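Handheld Gripper Stations: Equipment Planning Gallery
Plernix, Dirkenwood site
Updated 18/07/2022

The June budget covers handheld gripper stations on the mezzanine. One station consists of a matched pair of grippers with marker cubes, a body harness, cabling and a round table. The request is for nine stations. Spare finger pads are a separate line, since they are ordered on a different cycle from the housings. Quotes were taken from Navow and Mendoza against the same parts list.

Select a picture to enlarge. 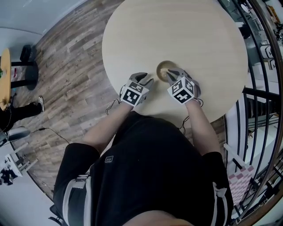

Two-handed work on a small round object. Straps and cable runs are priced per operator.

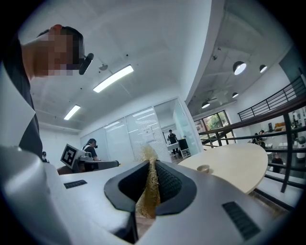
Textured black pads holding a tuft of fibrous material. Pads are listed as consumables.

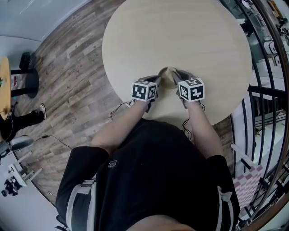
Both hands on a small tan cone-shaped piece. Marker cubes are quoted in pairs, one left and one right.

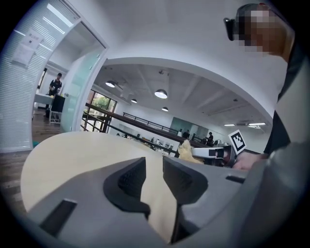 Second gripper across the table, marker upright. Allow table width for two tools.

Planning notes

Navow quoted 46 days from order to delivery for complete pairs. Mendoza quoted 53 days but includes the cubes already mounted and checked. Mounting on site takes bench time that is not in the current budget, so the two prices should not be compared line by line.

Pads: 84 sets for the first year, held in the Dirkenwood store. Cables: one spare per gripper. Harnesses: adjustable type only, no fixed sizes. Tables are existing stock and carry no cost.

Power and network drops on the mezzanine are charged to the building account and do not appear in the station price.

Comments (1)

Dirkenwood Stores
Please split the pad order into two deliveries. Shelf space for the full quantity would have to come out of the cable rack, and if the pad material is revised midyear we will be left with the old type. Also, does the Mendoza price include replacement cubes, or only the first fit? The parts list can be read either way.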